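We use cookies to remember your settings and measure traffic. Accept all | Manage preferences

Ticket 1234: Round-ups leaving chequing but not arriving in Nulus pot
Product: Nunero app, savings pots
Status: Resolved (customer would say "eventually")

Reported by customer
Round-ups switched on in February. Every purchase gets rounded up to the next dollar and the spare change is supposed to land in my Nulus pot. The change leaves my chequing account with great punctuality. The pot has said $10 for three weeks. I have toggled the feature off and on, reinstalled the app, and read the help article, which told me to toggle the feature off and on.

Support, first reply
Thanks for flagging. Could you toggle round-ups off and on?

Customer
I could. I did. It's in the paragraph you're replying to.

Support, second reply
Fair. Escalated to payments. Please send the pot reference and a recent purchase with the time it went through.

Customer
Pot reference ends in 415. Purchase was at 9:40 a.m., $6.35, so 65 cents is at large somewhere in the Canadian banking system.

Payments team notes
- Debits confirmed on the chequing side. 221 round-ups, all marked "sent".
- Pot ledger shows none of them. It does show the opening $10, looking lonely.
- Transfers go out through Trundik, our processor. Their dashboard says "delivered", a word they seem to use in the spiritual sense.
- Found them in a suspense account. The customer renamed the pot in February, and the rename issued a new pot reference without telling the round-up rule. The rule kept paying the old one.
- Pruitt (reconciliation job) spotted the mismatch on the first night and logged it as "informational".

Fix applied
1. Pointed the round-up rule at the current pot reference.
2. Released the held round-ups from suspense to the pot. Customer confirmed the balance matches her own spreadsheet, which was better than ours.
3. Checked the pot's other settings, in case the rename had wiped those too.

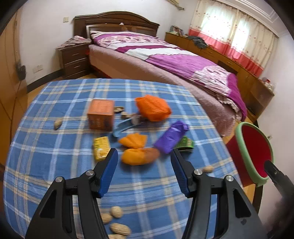
4. Changed the Pruitt alert from "informational" to "needs a human".
5. Asked the help centre to add a line on renamed pots. They have asked us to open a ticket.

Customer, closing comment
Money's there, thanks. I would like to rename the pot again but have decided to leave it well alone.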